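Lining of a fabric bag has come loose inside, repair or replace?

Posted in Sewing and Mending
Asked by Jucélia Amaral
121 views

Hello to all. I hope this is the right part of the site, I was not sure between Mending and Bags.

I have a black fabric bag which I bought in a small shop in Losham when I first moved to this country. It is soft, it has no stiff parts inside, and I use it for work almost every day. In March I noticed that my keys had disappeared, and after a long search I found them between the lining and the outer fabric. There is a hole in the bottom seam of the lining, as long as my finger. Since then I have also lost there two pens, a bus ticket and a lip balm, which is still inside, because it travels to the other corner each time I try to catch it.

The outer fabric is good. The zip is good also. Only the lining is tired. I can sew by hand, I do hems and buttons, but I have never opened a bag. I have a machine from my aunt, a Brito, very old, and it makes only straight stitch and a zigzag which I do not trust.

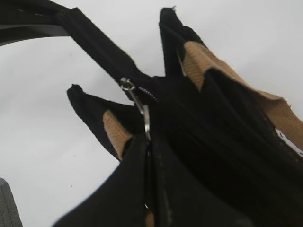
Peseo_mends
Don't take the bag apart for one hole. Pull the whole lining out through the top until it hangs outside like an empty pocket. In most soft bags the lining is attached only at the zip, so it will come. Then you can see the seam and close it from there.

Thank you, Peseo_mends, I tried this the same evening. The lining comes out almost to the bottom, but in one corner it stays. I think it is fixed there with some stitches to the outer side. Must I cut these stitches? I am afraid to make a second hole. Also, is it better to put a completely new lining if the old one is already thin? A shop in Fornham asked me 22 pounds for it, and this is more than I paid for the bag.

Jucélia

Peseo_mends

Yes, cut them. These are tacking stitches, the factory makes them so that the lining will not come up with your hand when you take something out. Use a seam ripper or small nail scissors, and cut the thread only, in the space between the two fabrics. If you can't see the space, pull the lining gently to one side and it will open.

For the hole:

Take out your lip balm first.
Turn the raw edges to the inside, the same width as the old seam.
Pin it, or hold it with clothes pegs if the fabric shows pin marks.
Sew with small backstitches and begin a little before the hole, on the good seam. Finish a little after it also.
Pull on it with your fingers. If you see light between the stitches, go over it a second time.

I use polyester thread for this. Cotton thread is nice to work with, but in a bag with keys it breaks sooner. The colour doesn't matter very much at the bottom of a bag.

When you push the lining back, put your hand in each corner and make sure that it sits flat. Then one or two stitches to hold it in the corner, as before. I don't always do this last part, and my own lining comes up every time with the purse. It is annoying but I have lived with it for years.

threadandtea

just use fabric glue, did mine with it, five minutes

Edit: ok it opened again after the winter. still was five minutes

Old Hem

I want to add something to the answer of Peseo_mends, which is correct for the hole, but there was a second part about the new lining.

Before you decide, make a small test. Hold the lining in front of a lamp, away from the seam. If it looks even, the fabric has still some life and only the seam has failed. If you see thin places like in an old bed sheet, the repair will hold but the fabric will tear next to it, and you will sew again in a few months. I have done this mistake with a rucksack.

If it is thin only at the bottom, you don't need a full lining. Cut the bottom part of the old one straight across, and join a new piece in the same shape. The top stays attached to the zip and you never touch the zip, which is the difficult work and the reason why shops ask this price. Your Brito will do it without problem, straight stitch is all you need. Use a needle size for normal cotton, and go slowly over the side seams — there you have four layers.

For the fabric, a pillowcase is good. It is strong, it is already washed many times so it won't shrink, and the weave is tight enough for pens. I would take a light colour. With a dark lining I can never find anything in my bag.

Leave a small opening in the side seam of the new piece if you want to have access later, and close it by hand. It is useful when the strap needs attention, which comes next in bags of this age.

Jucélia Amaral

Thank you to everybody. I made the lamp test and it is thin only near the hole, so I will do the bottom part with a pillowcase, a yellow one. The lip balm is out. There was also a coin from my country, which I thought I had spent.

I will write again if the machine makes difficulties with the four layers.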